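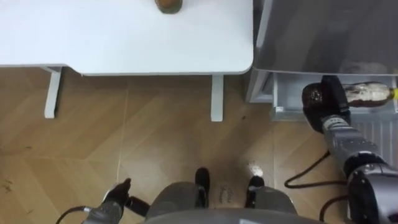
Workshop notebook, room log
Aqeel Hashmi, 30 Sep 2020

Continuing from the January entry on the floor and the desk. Purpose today: decide whether the white desk stays where it is, and write down the condition of the floor before any cleaning product goes on it.

Desk. White top, matte, rounded corners, curved cutout along the front edge. Top height at the corner nearest the gray cabinet is 85 cm by tape. I put the level on it lengthwise and then across. Across is fine. Lengthwise it drops toward the rounded right end, and a 6 mm shim under the leg on that side brings it back. Shim is cut from the Grornum offcuts and is not glued. If the desk gets moved, take the shim with it.

The smudges and light marks on the top do not come off with a dry cloth. Water with a little dish soap removed most of one test patch near the back edge. Did not try the Givari spray. The label says not for matte finishes.

Cabinet. Gap between the desk corner and the side of the gray cabinet is 37 cm. That is enough to stand in and reach the open lower compartment, but not enough to crouch. The slatted vent panel under the compartment must stay clear, so nothing gets parked in front of it. Bottles with yellow caps are stored lying down in the compartment, caps facing out. The glossy top shows every fingerprint. Leave it.

Floor. Light wood-look herringbone. Scuffs throughout, more of them in the right half of the room near the cables. Also noted: a small patch of dark debris, one white smudge, and some faint dark marks that look handwritten. I could not read them. Dijkstra thinks they are layout marks from when the floor was put down. Do not scrub those until somebody has checked against the old plan.
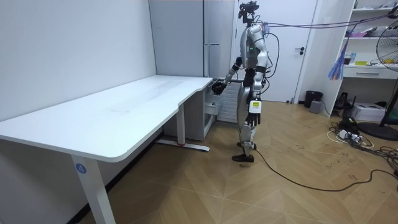
Rounded right end of the desk and the herringbone floor, desk in its current position.

Decision: desk stays. Moving it 19 cm left would open up the gap at the cabinet, but it would put the left end too near the door swing.

To do:
- sweep the debris, dry brush only
- ask Trendar for the care sheet for the floor
- recheck level after a week on the shim
- felt pads for the legs, same thickness on each

Comments (3)

mvd: Felt will compress. Check level again after the pads go on.

Aqeel Hashmi: Agreed, added to my list.

pk_bench: Old plan is in the flat drawer, second from top. Floor marks might be on the back sheet.

This site uses cookies to remember your login. By continuing to browse you accept their use.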